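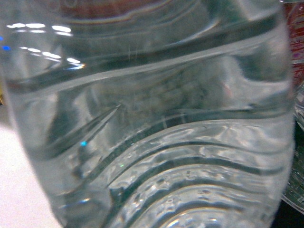

Call for participants: household drinking water and storage habits

Skaltis is recruiting adults in the Wililton area for a study of how people store and use drinking water at home. The study compares tap water drawn on demand with water kept in containers for a day or longer. Field work begins in October. Applications from all parts of the district are welcome, including households on private supplies.

Background

Water leaving a treatment works is tested often. Water standing on a kitchen worktop or in a garage is tested very little. Temperature, light, the age of the container and the way it is refilled can all affect taste and the number of bacteria present. Most published work on the subject has been done in laboratories, with new containers filled once and left alone. Few people use water in that way.

An earlier postal survey by Skaltis received 2,123 completed forms. It asked what people stored water in, where they kept it and how often they emptied it. The answers varied a good deal between streets served by the same main, and the survey could not show whether the differences had any effect on the water itself. The present study takes samples in order to find out.

Who can take part

We need 80 households. One adult in each will act as the main contact. The main contact must:

- be aged 18 or over
- live at the same address for the whole of the study period
- drink at least some water at home on most days
- be able to keep a short written log in English
- have a refrigerator with room for a small rack of sample tubes

Households with a water softener may apply, provided that the kitchen cold tap is not softened. Households using a jug filter may also apply and will be placed in a separate group. We cannot accept anyone employed by a water company or by a firm selling bottled water, or anyone living with such a person.

What is involved

Each household takes part for six weeks. At the start, a member of the field team will visit to record the type of pipework at the kitchen tap, the containers in use and the places where they are kept. The visit takes less than an hour. Please do not clean or replace any containers beforehand -- we wish to record them as they are normally used.

After the visit, the main contact will:

- fill in the log once a day, noting refills, washing and any change of container
- take 2 samples a week, one from the tap and one from stored water, using the tubes supplied
- keep the samples refrigerated until they are collected
- complete a taste questionnaire at the end of weeks one, three and six

Samples are collected between 7 am and 10 am by arrangement. They are tested for total bacterial count, free chlorine, conductivity and pH at the Sobczak building. No samples of blood, saliva or urine are taken, and no medical records are requested.

Half of the households, chosen by lot, will be asked to change one habit from week four onwards. The change will be a small one, such as moving a container out of direct light or emptying it every evening. The remaining households carry on as before. Applicants should be willing to be placed in either group.

Payment

Households completing the full six weeks receive a shopping voucher and a printed copy of their own results. Those who leave early will be paid for the weeks completed. Sample tubes, labels and the storage rack are provided free of charge and remain the property of Skaltis.

Results and data

If any tap sample gives a result outside the legal limits, the household will be told by telephone on the same working day and advised whom to contact. Other results are sent out after the study closes.

Names and addresses are held separately from the sample records, which are stored in the Pivus database under a household number. Addresses are deleted once payment has been made. Published tables will show results by supply zone only, and no zone with fewer than five households will be listed.

Participants may withdraw at any time before the final collection without giving a reason. Samples already tested will be kept unless we are asked in writing to remove them.

How to apply

Application forms are available from the Skaltis reception desk in Wililton or by post on request. Please state the number of people in the household, the type of water supply if known, and any weeks in which you expect to be away. A short telephone interview follows -- normally ten minutes. Places are allotted by supply zone, and suitable applicants who are not offered one will be put on a reserve list until the end of week one.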